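Zendalmont Gallery
Exhibitions Group: Minutes of the meeting held Sun 14 September

Present: Osvaldo Dantas (chair), Wellington Bastos, Sebastião Vasconcelos, Edivaldo Peixoto (minutes)
Apologies: Ronaldo Aguiar

1. Minutes of the last meeting
Approved with one correction. Under item 4, the etchings on offer from Kundton are a long-term loan and were wrongly entered as a gift.

2. Winter exhibition
Wellington reported on the selection for the Rezende show of paintings and works on paper, which opens in December. The artist's studio has confirmed all the large canvases except the river triptych. The owner of the center panel wants it back before the closing date. Osvaldo asked whether the two side panels could hang without it. Wellington thought they would look unfinished and would rather show the ink studies in that spot.

Sebastião said the studies need low light and should go on the north wall in any case. After some discussion it was agreed to ask the owner one more time and to settle on the studies if there is no answer by the next meeting.

The wall text is in second draft. Edivaldo found the opening paragraph too long and asked for the dates of the artist's years in printmaking to be checked. Wellington will cut it and send it around again.

Action: Wellington to write to the owner of the center panel and revise the wall text.
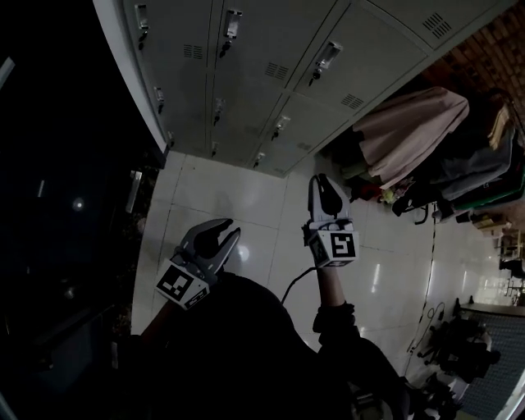

3. Budget
Osvaldo went through the figures for the exhibition. The amount set aside for framing is $3,640. The quote from Esidis comes to $3,173, which includes new glazing for the ink studies and repairs to one old frame. It does not include delivery. Sebastião asked if the old frame was worth keeping. Wellington said the artist chose it herself and it should stay with the picture.

The quote was accepted. What remains will go toward delivery, and Osvaldo will ask for a price in writing before any work is picked up.

Action: Osvaldo to confirm the order with Esidis and get the delivery price.

4. Kundton loan
The revised loan agreement has arrived. It now covers nine etchings, and the condition reports are attached for all of them. Sebastião has read these and noted foxing along the lower margin of the harbor view, already recorded by the lender. He has no objection to taking it.

Edivaldo asked who pays for insurance while the works are in transit. The agreement says the borrower pays in both directions. Osvaldo had understood that the return trip would be on the lender. He will take this up with Kundton before signing.

Action: Osvaldo to query the insurance clause.

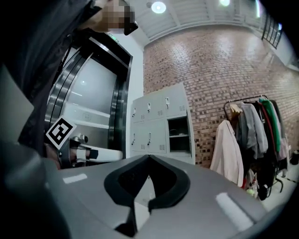 5. Catalog
Ronaldo sent a note in his absence. The essay is finished and with the designer. He would like a matte paper for the plates and has asked the printer for a sample. He also proposes dropping the list of earlier exhibitions to save pages. Wellington was against this, as the list has never been published in full. Osvaldo suggested setting it in smaller type at the back, and this was agreed.

Image permissions are still missing for two of the plates. Ronaldo is to send the names of the owners to Edivaldo, who will write to them.

Action: Ronaldo to bring the paper sample. Edivaldo to request permissions.

6. Hanging and labels
Sebastião handed out a plan of the main room. The early portraits start to the left of the entrance and the landscapes follow on the long wall. Edivaldo felt the self-portrait was lost in the corner and asked for it to change places with the view of the orchard. Agreed. Labels will stay in the present typeface, one size larger after complaints from visitors at the last show.

Action: Sebastião to update the plan.

7. Any other business
Wellington asked that the artist's talk be kept separate from the opening this time. Left open until Ronaldo can be consulted.

The date of the next meeting will be sent out with the revised wall text.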